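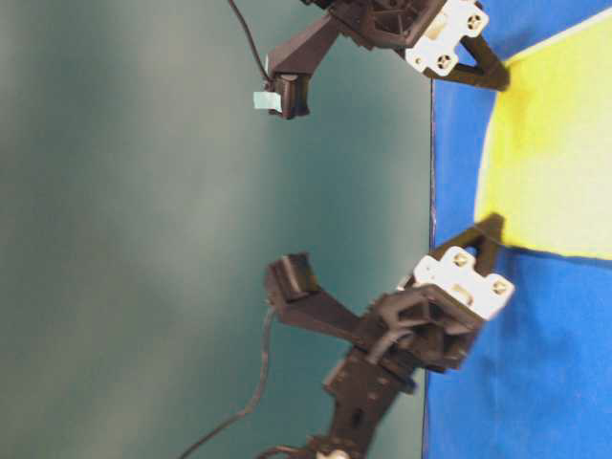 Village hall broadband, anyone switched?

plirkham_pete
Our hall in Plirkham is still on the old copper line. Mastard want 1,499 to run fibre in from the road. Seems steep?? Civcombe hall paid 709 last year aparently. Anyone know if you can haggle

S. Lubis
Was the Civcombe one on poles though? We're underground, so digging. Different job.

tintop
Don't bother. Get a 4G box, 25 a month, done. Works fine at my mum's.

plirkham_pete
Tried 4G in November. One bar by the window, nothing in the kitchen.

Wahyudi Liem
Disagree with tintop. Fine for one person watching telly, useless with a full hall. Get the fibre. Ask Ong for a price as well, they knocked 200 off ours when I said we had another quote.
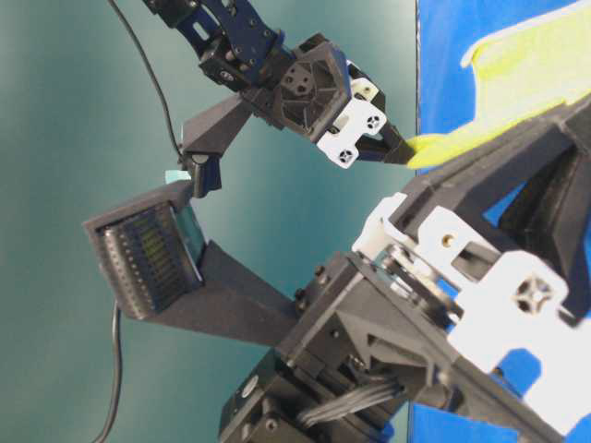
Blue panel on the right, yellow-green bit pressed against it near the top.

tintop
Full hall of who? Bingo doesn't need fibre

S. Lubis
The surgery uses it for video calls now. And the homework club. So yes it does.

tintop
OK fair, forgot the surgery. Still think 1,499 is daft.

Wahyudi Liem
Check the contract length too. Ours was longer than they said on the phone, had to send it back.

plirkham_pete
Right, will ring Ong after the holidays. Saodah do you still have the Civcombe paperwork? Want to see if the 709 had VAT on

S. Lubis
Somewhere. Will dig it out tonight adn message you.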